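14 de março de 2023

Continuo com a água. O reservatório de 1081 litros do telhado voltou a apresentar leituras que não batem com as do hidrômetro de entrada, e passei a manhã a refazer a conta do zero. O caderno anterior acabou na página da calibração, portanto copio para este o essencial: sensor de nível por pressão hidrostática, saída de 4 a 20 mA, zero ajustado com o fundo seco, alcance ajustado com o tanque cheio até o ladrão. A conversão é linear no papel. O tanque é que não é um cilindro perfeito, porque as paredes de polietileno cedem com a carga, e a diferença aparece justamente na faixa onde o consumo da estufa é maior.

Medi com a régua de madeira e giz, o método antigo. Em nível baixo, a régua e o sensor concordam dentro do que consigo ler. Do meio para cima, o sensor lê mais do que a régua. Troquei o cabo por desencargo de consciência e nada mudou. Fiz então o teste que devia ter feito em junho: fechei o registro de saída, enchi com balde graduado de 19 litros e anotei a corrente a cada balde. A curva tem uma barriga suave. Não é defeito elétrico.

Correção provisória: tabela de pontos com interpolação entre eles, gravada no controlador. O controlador da Fistora aceita a tabela, mas só depois de desligar a opção de compensação automática, que fica num submenu sem nome. O manual refere a opção numa nota de rodapé. Escrevi o caminho a lápis na tampa do quadro.

Sobre a irrigação propriamente dita. A linha dois da estufa, a das mudas de alface e chicória, tem gotejadores de vazão nominal igual aos da linha um, mas as bandejas do fundo chegam ao fim do ciclo com o substrato seco na camada superior. Desmontei três gotejadores. Dois tinham um depósito claro no labirinto, que se desfez em vinagre e deixou de borbulhar depois de uma hora. Carbonato, quase de certeza. O terceiro estava limpo e mesmo assim dava pouco. Nesse caso o problema é pressão: a mangueira faz uma curva fechada atrás da bancada e achata quando o sol bate no vidro. Substituí o trecho por um cotovelo rígido. O manômetro no fim da linha subiu até ficar praticamente igual ao do início. Deixo a leitura formal para amanhã, à mesma hora e com a mesma temperatura dentro da estufa.

O filtro de discos foi aberto e lavado. Saiu uma lama fina, castanha, com cheiro de folha. A calha do lado norte continua a mandar matéria orgânica para o tanque apesar da tela. O primeiro desvio de chuva, aquele tubo vertical que retém a água suja do começo, enche depressa demais e depois deixa passar o resto. Pelas contas que fiz no verso do envelope, o tubo devia reter cerca de 80 litros para a área de telhado que temos, e retém bem menos. Pedi preço de tubo à Villalobos. O vendedor quis saber se era para esgoto. Respondi que era para chuva, e ele mandou a tabela de esgoto.

Uma nota sobre o tempo de rega. Estava programado em ciclos longos, dois por dia, herança de quando a estufa tinha vasos grandes. Para bandeja rasa isto é errado: a água atravessa o substrato e sai pelo fundo antes de ser retida. Dividi o mesmo volume em ciclos curtos, com intervalo suficiente para a água subir por capilaridade. Volume diário inalterado, de propósito, para mudar uma variável de cada vez. Se o escorrimento nas calhas de baixo diminuir, a causa fica isolada. Pus um recipiente sob a terceira bandeja para recolher a drenagem, e marquei nele o nível com fita.

A Urszula Kurek telefonou a meio disto tudo para perguntar se a água do tanque serve para o canteiro de fora. Serve. Perguntou também se serve para lavar o carro. Também serve, mas prefiro que não, ao menos até fechar a conta do balanço. Cada litro que sai sem passar pelo hidrômetro é um litro que vou procurar à noite com a lanterna.

Almocei tarde, sopa de ontem. À tarde passei a limpo o balanço da semana: entrada pela calha estimada pelo pluviômetro e pela área, entrada pela rede medida, saída para a estufa medida, saída pelo ladrão desconhecida. O termo desconhecido é o que estraga tudo. Um contador no ladrão seria caro e ficaria parado quase o ano inteiro. Uma boia com interruptor, que registre apenas a duração do transbordo, já permitia uma estimativa. Tenho uma boia velha na gaveta da Peltside, a que sobrou da bomba do poço. O contato ainda fecha — verifiquei com o multímetro — mas a vedação do cabo está ressequida e vai precisar de manga nova.

Colo nesta página uma fotografia com flores artificiais brancas e um vaso amarelo de vidro canelado, a única vegetação deste caderno que não entra no balanço hídrico.

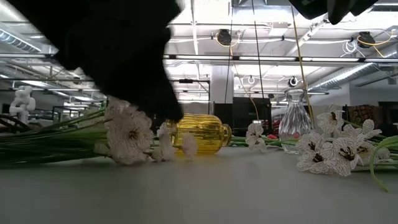 Aurelia Hollenstein leu o rascunho do balanço ao fim da tarde e discorda do coeficiente de escoamento. Diz que 100 por cento do que cai no telhado nunca chega à calha, que a telha cerâmica absorve a primeira parte de cada chuva, e que com vento de sul uma fração passa por cima da borda. Sugeriu que eu separasse as chuvas curtas das longas antes de ajustar qualquer coisa. Tem razão quanto às curtas. Quanto ao vento, não temos anemómetro e não vou inventar uma coluna de dados.

Refiz a folha com dois coeficientes, um para cada tipo de chuva. O resíduo baixou. Continua positivo, ou seja, continua a entrar no papel mais água do que aparece no tanque, e a diferença concentra-se nos dias de chuva forte, o que aponta outra vez para o ladrão.

Para amanhã: leitura do manômetro da linha dois, nível no recipiente da terceira bandeja, manga para o cabo da boia, resposta à Villalobos com o diâmetro certo. Verificar se a tabela ficou gravada depois de cortar a energia do quadro. Comprar vinagre.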